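4. Fitting and first use of the Skumer upright carpet washer

Read this section through before filling either tank. Keep the packing pieces until step 9 is done.

4.1 Before you start

The washer is meant for fitted carpet and for rugs with a woven or rubber backing. Do not use it on silk, on sheepskin, or on any rug marked dry clean only. Check the label on the underside. If the label is missing, do the color test in 4.3 and leave the patch overnight before going further.

You will need a cross-head screwdriver, a measuring jug and a clean white cloth.

4.2 Assembly

1. Stand the base on a hard floor with the brush cover facing you.
2. Slide the lower handle into the socket until it clicks.
3. Fit the upper handle and tighten the two screws by hand, then a quarter turn with the screwdriver. Do not overtighten.
4. Press the cord hooks into the back of the handle. The longer hook goes at the top.
5. Push the dirty water tank down onto its seat. The float inside should move freely.

Note – On machines sold before September the cord hooks are already fitted. Skip step 4.

4.3 Clearing the floor and testing for color

Pick up everything from the area to be washed and vacuum it twice, the second time across the first. Small things left on the floor can be pulled under the brush and stop the belt. A rug with a cluttered pile of household items in the middle of it, as in the picture, has to be cleared completely, and the items should go to another room instead of to the edge of the same rug. Pale colors such as this pink show tide marks easily, so wash the full width in one session. 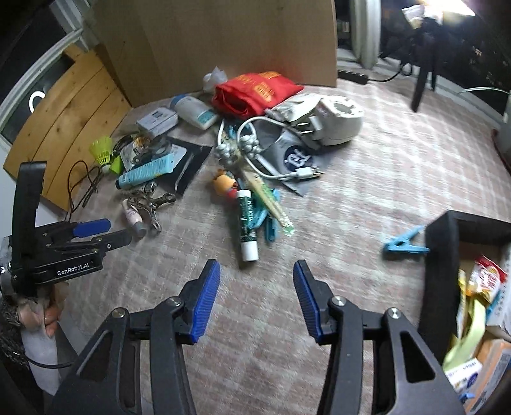 To test for color, mix a little solution in the jug and dab it on a corner that is normally hidden. Wait 20 minutes, then press the white cloth on the spot. If any color comes off on the cloth, do not wash the rug. Pay attention to patterned rugs, where one dye may hold and another run. On a faint check like the one on the pink rug, test a spot that takes in both the lines and the ground between them.

4.4 Filling and first pass

6. Fill the clean tank to the lower line with warm tap water. Never use boiling water.
7. Add one capful of Fitzsimmons solution. Other brands may foam and trip the float.
8. Plug in, tilt the handle back and switch on. Hold the trigger going forward and release it coming back.
9. Make two more passes without the trigger to draw up water.

Caution – Unplug the machine before touching the brush or the belt.

Empty and rinse both tanks after use. Leave them off the machine to dry.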